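Clenelska Institute of Interiors
Furniture Care and Finishes, Unit 6
Handout: Stone tops in timber rims
Prepared by Felista Mugo

6.1 Construction

A set-in top consists of a stone disc carried on a timber sub-frame and enclosed by a shaped rim. The rim covers the cut edge of the stone and takes most of the knocks in daily use. The Bronthorpe side table in the workshop (catalogue no. 892) has an 11 mm stone disc and a clearance gap filled with flexible sealant. Rigid filler is not used. Timber moves across the grain with the seasons and marble does not.

6.2 Surface finish

Marble is supplied honed (matte) or polished. A polished face returns a defined reflection of a light source; a honed face scatters it. Inspect from directly overhead first, then from a low angle with one lamp. Etching from acids appears as a dull patch inside the reflection. Natural mottling and veining do not change the gloss and should not be recorded as damage.

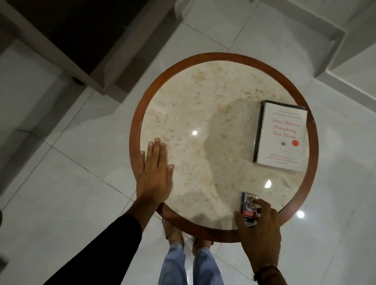
Fig. 6.1. Round side table, cream-and-beige marble with reddish-brown wooden rim. Note the reflected ceiling lights.

6.3 Loose items

Clear the top completely before inspection. Lift items; do not slide them. Grit under a book cover or a small carton will scratch a polished face. Printed covers left on a damp surface can transfer colour, red inks in particular. Record any stain by its distance from the rim and its clock position.

6.4 Cleaning

Use pH-neutral soap in lukewarm water, applied with a wrung cloth. Keep water out of the joint between stone and rim. Dry at once. Vinegar, lemon and bathroom cleaners are excluded. Wax the rim separately, working along the curve, and mask the stone.

Reading for April: Okoth, Stone in the Home, p. 90 onward. Bring your completed condition sheet to the workshop.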